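Filed under: Short Fiction / Workplace / 6 min read

The Allowance

Fulgencio Cabello received the file on a Friday, March 26, 2021, at ten minutes before noon. It held a claim form, a copy of a warehouse receipt, and a letter written by hand on lined paper. The claim number ended in 177. He entered it in the register and ate his lunch.

The claimant was the Manninen workroom in Pirkutley, which cut and sewed work clothes. The carrier was Domell, which ran two trucks between Pirkutley and the coast. The dispute concerned a bale of cloth delivered short. Domell did not deny that the bale was short. Its position was that cloth shrinks, that the contract allowed for shrinkage of up to three percent, and that the loss fell within the allowance.

Cabello had been an adjuster for the Drarnberg Mutual for most of his working life. His authority on a claim of this size was complete. He could pay it, deny it, or pay part of it, and his decision would be read by one supervisor, who initialed every page in the lower right corner.

1. The Receipt

The receipt gave the length of the bale at loading and the length at delivery. The difference was 2.6 percent. Cabello worked it out on paper and then again on the machine. The two results agreed.

Shrinkage in transit requires moisture. Cabello wrote to the weather office and asked for the humidity readings along the route for the two days in question. They came back by return mail. The air had been dry on both days. He wrote to Domell and asked whether the truck had been washed, whether the roof leaked, and whether the bale had been set down at any point before delivery. Domell answered no to the first question, no to the second, and did not answer the third.

He wrote again with only the third question in the letter. Domell replied that drivers were entitled to a rest period under the terms of their employment.

2. The Letter

The handwritten letter was from the woman who ran the workroom. It was not required by the claim procedure and Cabello was not obliged to read it. He read it after he had finished the rest of the file.

She did not mention the money. She wrote that the bale had been rewound. Cloth wound at the mill has an even edge, she said, and this one was even for most of its depth and then wandered. She had unwound it by hand on the long table and the wandering stopped at a certain layer. Somebody had opened the bale, taken a length off, and closed it again with care. She thought the person had been taught to wind cloth at some time. The end had been cut straight, along the thread.

She closed by saying that she was not accusing the driver of anything and would be sorry if he lost his position.

Cabello read this last line twice. It had no bearing on the claim. He marked the letter as received and placed it behind the receipt.

3. The Visit

The rules permitted an inspection where the facts could not be settled by correspondence. Travel was paid at the second-class rate. He took the early train to Pirkutley in the first week of April and walked from the station with the file under his arm.

The workroom was on the upper floor of a former seed store. The woman who had written the letter showed him the bale and offered him coffee, which he declined, as acceptance of refreshment from a claimant had to be reported on a separate form. He measured the cloth. It agreed with the receipt. He looked at the edge where she told him to look, and saw that she was right. The layers lay flush to a depth of six fingers and then drifted, first one way and then the other.

He asked how long the missing piece would be if it were laid flat. She told him. He asked what could be made from a piece that size.

"Overalls," she said. "For a child. Two pair, if you were careful how you laid it out."

He asked whether there was other work on hand, to establish that the business had suffered no interruption. She said there was always work on hand and pointed to it.
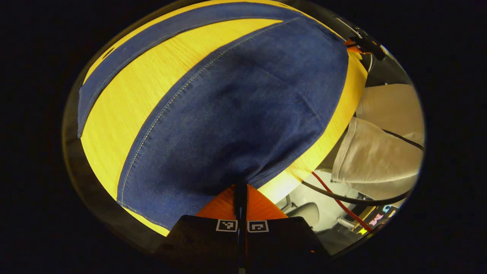 4. The Driver

Cabello found the driver at the Domell yard at the end of his shift. The interview was voluntary and he said so at the start. The driver said he understood.

The driver gave his years of service. He gave the route, the hour of departure, and the hour of arrival. Between the two there was a gap of fifty minutes. Cabello asked where the truck had stood during that time. The driver said it had stood outside his sister's house. Cabello asked whether the sister had children. The driver said two.

Cabello wrote down the answer. He asked whether the driver had ever worked in a mill. The driver said that he had, as a boy, on the winding floor, until it closed. He said it without any change in his voice. He had his cap in his hand and he kept it there.

There was a line on the interview form for additional remarks. Cabello asked if there were any. The driver looked at the truck for a while and said that the tires on the left side were nearly worn through and that he had reported it.

Cabello wrote this down as well. The driver signed at the bottom.

5. The Decision

He drafted the decision on the train. The first version ran to four pages and set out the humidity readings, the edge of the bale, and the fifty minutes. It found that the loss was not shrinkage. It found for the claimant in full and referred the matter of the missing length to Domell for internal action. Every sentence in it could be supported from the file.

The second version ran to half a page. It stated that the carrier relied on an allowance for shrinkage, that the carrier had the burden of showing that shrinkage had occurred, and that the carrier had produced no evidence of moisture. The allowance therefore did not apply. The claim would be paid in full. Under the rules, where a claim could be decided on the burden of proof, no further finding was necessary.

He checked this rule when he got back to the office. It was in the section he remembered, with the wording he remembered.

The interview form had to go somewhere. A voluntary interview that did not bear on the decision was to be kept in the adjuster's own papers for two years and then destroyed. He put it in the drawer. He copied the remark about the tires onto a clean sheet, addressed it to the Domell safety desk, and asked for confirmation that the item had been dealt with.

The supervisor initialed the half page on Monday. On Wednesday he came by Cabello's desk with the travel voucher and asked why an inspection had been needed for a claim decided on the burden of proof.

"To measure the cloth," Cabello said.

The supervisor asked whether it had agreed with the receipt. Cabello said it had. The supervisor initialed the voucher in the lower right corner and took it away with him.

Domell confirmed the tires before the end of the month. Cabello entered the letter in the register, closed the file, and opened the next one, which concerned a piano.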